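Dekley 交易所的储备证明，大家到底怎么看？
发布于 2023年8月 作者：晚风吹麦
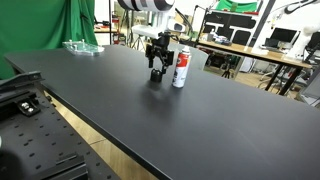 先说我自己的情况，我在 Dekley 上放了不到 3000 U，不算多，但也是攒了挺久的。前阵子他们发了新一期储备证明，群里一片叫好，说什么终于透明了。我花了一晚上从头看到尾，越看越觉得别扭，上来问问懂行的。

第一，默克尔树我自己验过了，我的叶子节点确实在里面，余额也对得上，这点没毛病。第二，他们公布的冷钱包地址一共 15 个，签名消息倒是都有，可签名的时间跟快照的时间差了好几天。这几天里币从哪儿来、又到哪儿去了，报告里一个字没提。第三，负债那一块只写了“客户现货余额”，理财和杠杆的部分在脚注里，说是“另行披露”。另行是什么时候啊？四月那期也是这么写的，到现在也没看见。

做审计的那家叫 Cheung，我搜了半天，只找到一个很简单的官网。有没有人了解？

——
冷钱包里养鱼：
楼主能自己去验默克尔树已经超过九成用户了哈哈。签名时间差几天我觉得还好，冷钱包多签要凑人，不可能快照那一秒全签完。你去链上看那几天的余额变化不就行了，地址都公开了。

——
晚风吹麦：
看了，有一个地址快照前一天进了 700 个 ETH，签完名第二天又转走了，转到一个没有标签的新地址。可能是正常归集，我也不敢乱说，但这个时间点真的很难让人不多想。

——
老韭菜根：
这还用想？借币过夜，拍完照还回去，老套路了。赶紧提出来，别等公告。

——
冷钱包里养鱼：
楼上别带节奏，转到新地址就等于借的？我自己的冷钱包也经常换地址。你要说是借的，得找到出借方，去查那 700 个是从哪儿进来的，往上追两三跳再下结论。

——
老韭菜根：
等你追完三跳，提币按钮都灰了。上一轮我就是太讲证据，讲到最后在债权人群里待了大半年，天天看人发律师函模板。现在我的原则就一条，有疑问先提币，提完再慢慢研究。手续费才几个钱。

——
Hyun-seo Noh：
大家好，我中文打得慢，请见谅。我以前在一家小交易所做过钱包运维，说几句我知道的。

储备证明里最弱的部分一直都是负债端。资产端签个名就能证明你控制私钥，比较简单。负债端要证明“没有漏掉任何人”，默克尔树做不到，它只能证明“你在里面”。如果他们把一批大户的账户直接不放进树里，你验自己的叶子是看不出来的。所以要很多用户都去验，漏掉的人才有机会被发现。

还有，有些做法允许节点余额是负数，这样总负债可以被压低。楼主可以看看他们的验证工具有没有检查这个，代码应该是开源的吧？

——
晚风吹麦：
谢谢！刚去翻了仓库，验证脚本里只检查了哈希，没有看到对负数的检查……也可能是我没看懂，我 Go 写得很烂。我在 issue 里提了，编号 1082，有空的帮忙去看一眼，别去刷屏就行。

——
币圈退休办：
我看了 1082，确实没有非负检查。不过没检查不代表他们真这么干了，有可能就是写脚本的人偷懒。我比较在意的是理财那块，Dekley 的活期理财是转给 Postora 去做的，条款里写了，字很小。也就是说你点了“一键赚息”，那部分币就不在交易所那十几个钱包里了，Postora 有没有储备证明？我没找到。

——
小满不满：
啊？？我全放在一键赚息里了，我还以为跟现货是一回事！客服当时跟我说随存随取的啊

——
币圈退休办：
随存随取是真的，正常的时候都随存随取。你先赎回到现货再看吧，我刚试了一笔小额的，几分钟就到了。

——
小满不满：
赎回来了，谢谢大佬，刚才手都在抖。顺便问一下，提到自己钱包的话用什么好？我之前只用过交易所，助记词那个东西我一直有点怕，怕自己弄丢

——
冷钱包里养鱼：
怕弄丢就抄两份放两个地方，别拍照，别存网盘，别发给自己微信。先转一小笔过去，把钱包删了，用助记词恢复一遍，币还在，再转大的。这一步很多人嫌麻烦不做，我劝你一定做。还有，待会儿要是有人私信你说可以帮忙，全是骗子，包括头像跟我一样的。

——
老韭菜根：
这条我同意，难得。

——
链上看客：
我来唱个反调。你们在这儿抠 Dekley，好歹人家还发报告、公开地址、放代码。Kosstead 到现在连个钱包地址都不肯给，群里怎么没人骂？越透明的越挨打，那以后谁还愿意公开？我在 Dekley 用了两年多，提币没卡过一次，我是不打算动的。

——
晚风吹麦：
我没有骂它的意思呀，我自己也在用。正因为它公开了我才有东西可以看嘛，Kosstead 我压根就没敢存。只是报告拿出来了，有看不懂的地方总得让人问吧。

——
链上看客：
问当然可以问，我说的是楼上那位上来就“借币过夜”。

——
老韭菜根：
行行行，我收回“还用想”三个字。提币的建议不收回。

——
Hyun-seo Noh：
我往上追了一下那笔 ETH。第一跳是一个中转地址，只用过两次。第二跳是一个比较活跃的热钱包，行为像机构的托管，但是没有标签，我不能确定是谁。所以现在借款的说法没有被证明，也没有被排除。如果是内部调拨，Dekley 说一句就可以了，很容易解释。

——
晚风吹麦：
辛苦了！我把这个问题连同交易哈希一起发给客服了，回的是“已转交相关部门”，意料之中。1082 那边倒是有个开发者打了标签，写的是待确认。

我自己先提了一半出来，剩下的挂了几个单子，成交了再说。有后续我在这楼里更新。

——
币圈退休办：
蹲一个。顺便再问一句，有没有人查到 Cheung 以前还给哪几家做过？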